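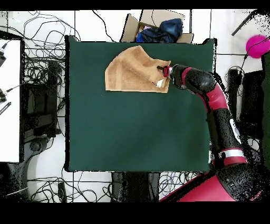
Lallbridge folding board, dark green, large size
Review by Laiba Pirzada

I bought this board in May and I waited before writing, because the first week with a new thing is always too friendly. Now I have folded on it almost every evening, and I think I can say something useful.

First, what it is. The Lallbridge is a flat board with a soft mat surface on one side. You put it on a table, on the bed or on the floor, and you fold your washing on it. It has no hinges and no moving wings like the plastic ones for shirts. My sister asked me why a person needs to pay for a flat thing when every home has a table. It is a fair question. Our table is small and it is usually covered with school books, and the bed is too soft, so the towels come out crooked. The floor is the only free place, and I do not like to put clean washing on the floor.

The board came in a very thin parcel. The paper inside was in four languages and the English part had only one sentence about cleaning, "wipe with damp cloth and let dry flat". I followed this and there was no problem.

The surface

This is the best part. The mat holds the fabric a little. Not so strong that you have to pull, but when you fold the first half of a towel over, the lower half stays where it is. On our table the same towel slides away and I have to begin again. With terry towels the difference is very clear, also with cotton napkins. With slippery things like a lining or sports shirts I feel almost no difference.

The dark green colour is practical. I can see at once where the edge of a light towel is, and if it lies crooked. With my dark blue jumpers it is less easy in the evening, and I must switch on the big lamp. On the other hand dark green shows every piece of fluff. After one load of towels the board looks like it has a beard. A damp sponge takes the fluff away, a dry brush only moves it to another place. I tried also a sticky roller, and the roller is good but it becomes full quickly.

The size

I took the large one. A bath towel fits when it is already folded in half, and a hand towel fits completely. For a bed sheet it is too small, but for a sheet every board would be too small. If you have mostly children's clothes, the small size is probably enough. I have not tried it, I only saw it in the shop in Turncombe.

The rim

The edge has a thin black rim. It is neat and it has stayed in good order, also at the corners, where I expected trouble because I carry the board up and down the stairs and I hit the door frame sometimes. I use the long side of the rim as a guide. I put the straight edge of the towel along it and then the first fold comes out parallel without much thinking. I wish there were some printed lines in the middle of the board too. The Rautiainen mat, which I had before, had lines, and I liked them more than I expected. But the Rautiainen was soft like a yoga mat and it curled at the ends after I kept it rolled in the cupboard. I gave it to a neighbour for her dog.

How I use it

Everything clean goes first into an open cardboard box, because my baskets are in use somewhere else in the house. I put the box on the floor just behind the board and I take the pieces out one by one. The finished pile goes to my left. It sounds too simple to write down, but before this I had clean things and folded things on the same bed, and my son sat on them.

For towels I learned one habit. I lay the towel down, I smooth it with the flat hand from the middle to the outside, and only after this I fold. If I skip the smoothing, the thick part near the label makes a bump and the whole towel leans to one side. I have a set of tan towels with white labels, and the label always wants to come out at the corner. Now I turn the label side down before the first fold and it stays inside. Not always, but more often.

I measured myself one Thursday, because I wanted to know if the board saves time or if I only like it. A full load of towels and shirts took me 15 minutes. I did not measure before I had the board, so I cannot compare in a scientific way. My feeling is that I am a bit faster with towels and the same with shirts. The stacks are more even, and the cupboard door closes now.

What I do not like

It is stiff and it cannot be folded or rolled, so you need a place for it. Mine stands behind the wardrobe. If you live in one room, please think about this before you order.

It has no handle. I carry it under the arm, and my arm is short, so I hold it with my fingertips on the lower rim. A cut-out for the hand would solve this, and I wrote so to the company. They answered politely and said they would pass it on.

There was a smell of rubber in the beginning. I left it next to the open window and after 2 days I did not notice it any more. My husband noticed it longer than me.

It is not for ironing. The paper does not say this, but I would not put a hot iron on this surface. If you want one thing for both, Bustov makes a padded blanket for the table which is made for heat. My mother has it. It is good for ironing and bad for folding, as it is too soft and makes its own wrinkles.

Who should buy it

If you have a big free table with a surface that does not slide, I think you can keep your money. If you fold on the bed and you are annoyed every time, then try it. It is also comfortable on the floor for people who like to kneel, with a cushion under the knees.

I would give it four stars from five. The missing star is for the handle and the lines. I asked in the shop if a version with lines is coming, and the lady said maybe in the small size first.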